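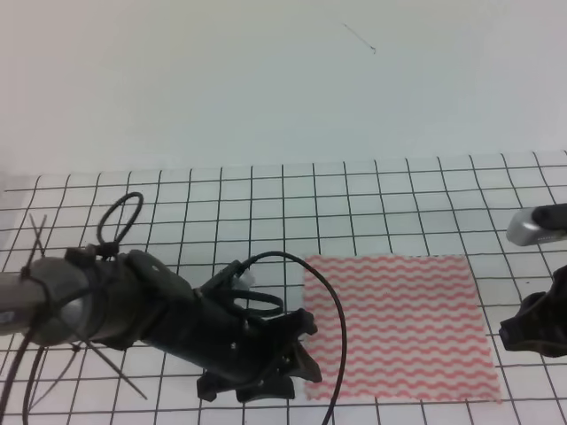
The pink and white wavy one, flat on the gridded table

Wenport Home Sewing Board > Fabric and Finishing > Slightly wonky edges on a wavy stripe, fix or leave?

stitchandswear
Hello all, long-time lurker, first proper thread. I've got a rectangle of the coral pink and white wavy stripe (photo at the top) and I want to turn a stack of these into napkins and tray cloths for my sister's garden do in June. The stripes run across, and I love them, but you can see the edges aren't dead straight. I've pressed it, I've left it overnight, I've pressed it again, and it still has that little wander along the sides.

So do I trim it true and lose a bit of size, or hem it as it is and trust the pattern to hide it? I've got 15 to do and I'd like to decide once and then get on with it. The fabric came from the Utmont remnant bin so I can't just go and get more, they never have the same thing twice.

bobbinjam
Ooh that's cheerful. I'd hem it as is. A wavy stripe is about the most forgiving thing you can put on a table — your eye follows the waves and never gets as far as the edge. If it were gingham I'd say something very different!

Mrs_Tuck
Have to disagree with bobbinjam, sorry. Wavy stripes forgive the middle, they don't forgive the hem. You'll be folding over a different amount all the way along and the corners will never sit. Trim first, always. You've got a grid right under it, so line one long side up with a black line and cut to that.

bobbinjam
But cut to what though? If the stripe is printed a touch off grain (and remnant stuff nearly always is) you can have it square to the table or square to the pattern but you can't have both. I've been down that road with curtains and I'm still cross.

stitchandswear
This is exactly where I keep going round in circles. When I line the side up with the grid the waves look as if they're sloping, and when I line the waves up the side looks drunk. It's only a few millimetres but once I've noticed I can't stop.

oldtweed
Pull a thread. Snip in at one edge, find a single crosswise thread, ease it out and cut down the gap it leaves. Then you know where the grain is and you can stop arguing about it. Takes ten minutes with a cup of tea.

Mrs_Tuck
Pulling a thread is fine on a nice open linen. On a tight cotton it snaps every two inches and you end up with a headache. What is the fabric, stitch? I can't tell from the photo.

stitchandswear
The bin label just said "cotton mix" and the woman on the till shrugged. It creases like cotton and it frays like mad. I tried oldtweed's thread thing on a spare corner just now and it snapped four times, so Mrs_Tuck wins that round.

oldtweed
Fair enough. Give it a good soak and pull it on the diagonal while it's damp, corner to opposite corner, then swap. Dry flat. You'd be surprised how much comes back.

pinkshears
Can I ask what finished size you're after? My mum's old napkins are 400 mm square and I find them enormous, they slide off your knee. I make mine 375 now and everybody seems happy. If you've got a bit of slack in the size then trimming costs you nothing.

stitchandswear
I was going for 400 on the napkins with the tray cloths longer, which is what the one in the picture is meant to be. But I hadn't thought about going smaller. That would let me square them all up and still have enough for a proper double fold. Hmm!

bobbinjam
Now I'm wavering as well. Smaller and square does sound nice. I'd still match to the stripe and not the grain, mind you. Nobody at a garden party is going to pick up a napkin and check the weave.

Mrs_Tuck
They won't, but the washing machine will. Cut off grain and it'll twist on the first hot wash, and then you'll have parallelograms. Pre-wash everything before you so much as pick up the scissors, whatever else you decide.

pinkshears
Seconding the pre-wash, especially with that pink. I had a coral print from Nurkus a while back and the rinse water came out like squash. The white was never quite white again. Cold wash with a colour catcher and do a scrap first.

oldtweed
Vinegar in the rinse.

Mrs_Tuck
Vinegar does nothing for modern dyes, we had this out in February! See thread 2164 if anyone fancies reading the whole row again.

oldtweed
I remember it well and I still use vinegar.

stitchandswear
Ha, I'm staying out of the vinegar war. Can I ask about thread colour while you're all here? I've got a white and a coral that's close but a shade more orange. I'm leaning white, but where it crosses the pink stripes it'll show up as little dashes.

bobbinjam
White! Crisp white topstitching on a pink stripe is lovely, makes it look as if you meant it. A near-miss coral will annoy you every time you lay the table.

pinkshears
White on top, and use up the coral in the bobbin. I bought a cheap set of Peng reels for exactly that and they're perfectly all right for the underside.

Mrs_Tuck
White. There, bobbinjam, we agree on something. Mitre the corners, please, don't just fold them over — with a fabric that frays you want everything tucked in.

stitchandswear
Right, I've got the scrap in a bowl of cold water in the sink and I'll leave it till teatime. If the pink stays put the whole lot goes in tonight, and then I'm cutting to 375 before hemming. Still haven't decided about grain or stripe. I might do one of each and wash them both.

oldtweed
Do the one of each. And post a picture after the wash, I want to see these parallelograms.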